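Wunuten Technical Centre
Connectors and Cable Assembly: Gallery

The gallery presents work from the connectors and cable assembly programme at the Wunuten Technical Centre. It is intended for prospective members of the Skulluvley course, for employers who send staff to the Centre, and for general visitors to these pages. The programme covers the selection, preparation, joining and inspection of plugs and connectors for low-voltage equipment. It is taught over 30 weeks and begins each January.

Course groups are limited to 8 members, each of whom has the use of a bench place and a personal set of hand tools. Joining exercises are carried out on a clear tabletop, and parts are returned to their trays at the end of every session. The Centre holds some 619 patterns of plug and socket in its reference collection, which may be consulted by appointment.

Joining exercise, Bench Room 4. A black plug with a lighter grey tip is brought up to an orange-and-black connector, with a small gap remaining between the two. 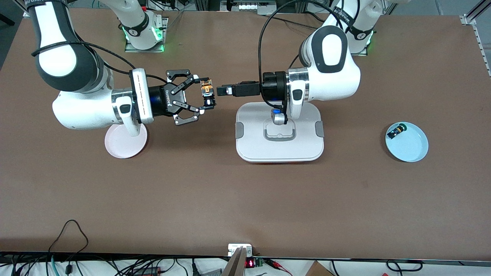 How should a plug be lined up before it is pushed home?

The two parts should be held on the same straight line, with any key or flat side matched, and brought together slowly until they touch. Pressure is applied only when both faces are square to one another. A plug that resists should be withdrawn and checked for bent contacts or dirt, and should on no account be rocked from side to side.

Members are asked to note that orange bodies are used in several of the exercises so that the mating part can be told apart from a black plug at a glance. Colour is an aid to teaching and should not be taken as a guide to rating. The rating of any connector must be read from its data sheet, copies of which are kept in the Kettler Reading Room.

The cable behind a plug should be given enough length to hang in an easy curve. A cable pulled tight places a load on the joint and may shorten its working life. Guidance on bend radius and strain relief is contained in the Flustel handbook, issued to all members at enrolment.

Requests to reproduce material from the gallery should be made in writing to the Centre office.

Page last revised 2023-08-18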